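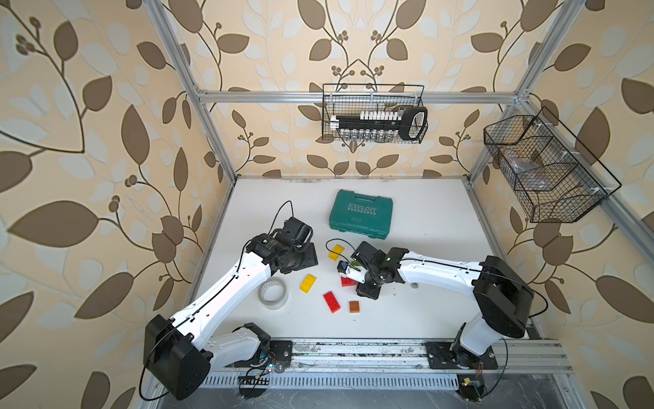 Mesa blanca, caja EXPLOIT cerrada y los ladrillos todavía fuera.

Tiempo de lectura: 2 min
Última actualización: sáb 11 de abril
Buscar en el cuaderno... Ir

Sáb 11 de abril. Orden de la mesa de ladrillos.

Sigo sin creerme lo de la caja única. Wanpen insiste en que todo lo de esta mesa cabe en la caja verde azulada y que con eso se acaba el problema de las piezas perdidas. Puede ser. En febrero dijimos lo mismo de las bolsas Rustero y duraron dos semanas.

Lo que no me convence:

- La caja se queda tumbada al fondo de la mesa y cerrada. Para guardar un ladrillo hay que abrirla, y la gente con prisa no abre nada. Deja la pieza al lado y se va.
- Los ladrillos acaban desperdigados por el centro. La mesa es blanca, así que los claros se ven mal. Danuta dice que los ve perfectamente. Danuta no es quien barre.
- El inventario de Shezi dice 2.395 piezas. Me gustaría saber quién las contó y cuándo. Nattawut cree que es la cifra del pedido, copiada tal cual. Si es así, no sirve para comprobar nada.

Propuesta de Pichit: pesar la caja al cerrar. Tara 260 g, según él, y margen de 2 g. Le pregunté con qué báscula y no hubo respuesta clara. La de Closbridge salta de dos en dos gramos cuando le da el aire, o sea que el margen entero es ruido. Lo dejo anotado por si alguien quiere defenderlo.

El papel pintado de hojas. Jintana sostiene que un fondo recargado obliga a mirar mejor la mesa. A mí las hojas marrones y las bayas me cansan la vista a media tarde, y no he visto ni un dato que apoye lo suyo. Ella tampoco ha visto ninguno que apoye lo mío, hay que reconocerlo. Se queda el papel.

Para la semana:
- Caja abierta mientras se trabaja, cerrada solo al final.
- Apartar 200 ladrillos y guardar el resto en el armario Burnance. Menos piezas fuera, menos que buscar.
- Borrar la cifra del inventario hasta que alguien cuente de verdad.

Wanpen acepta lo primero y protesta por lo segundo - dice que 200 se quedan cortos. Pendiente de hablarlo con Nattawut, que tiene la llave del armario.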